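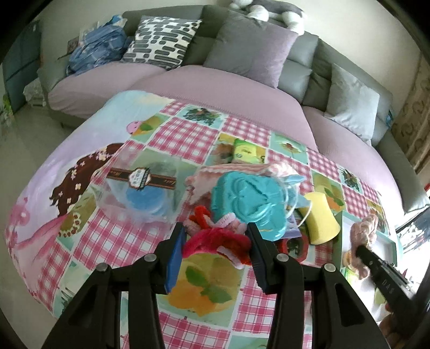 Bhavana Rai on starting again with her hands

I'd been wanting to talk to Bhavana Rai for ages, ever since my sister came home from Grendwood market with one of her quilts and wouldn't let anyone sit on it. She picked up the phone with a mouthful of toast ("sorry, sorry, carry on!") and we were off.

She only took up patchwork in April, when the café she ran closed its doors. "I had a bag of old shirts and no plan," she told me. "My first one was so wonky that the dog looked worried." Her teacher was Latifa Hegazy, a neighbour with 300 quilts behind her and very firm views on ironing. "Latifa made me unpick the same corner 4 times. I went home and cried, then I went back the next day with cake."
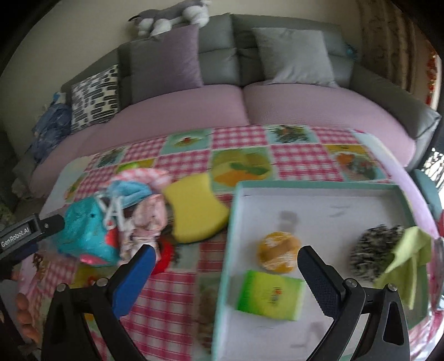

GRENDWOOD, August 5, 2020

When we spoke again she was halfway through a double bed quilt, 240 squares, all cut at the kitchen table after supper. I asked whether she ever gets bored (I would!). "Oh, constantly," she said. "I put the radio on and argue with it."

She's selling three at the next market, and the big one is going to her mum. I asked what she'd charge me for something small, maybe for a cot. "For you? Bring me your old shirts and we'll talk." I've been through the wardrobe twice since, and there's a bag by the door.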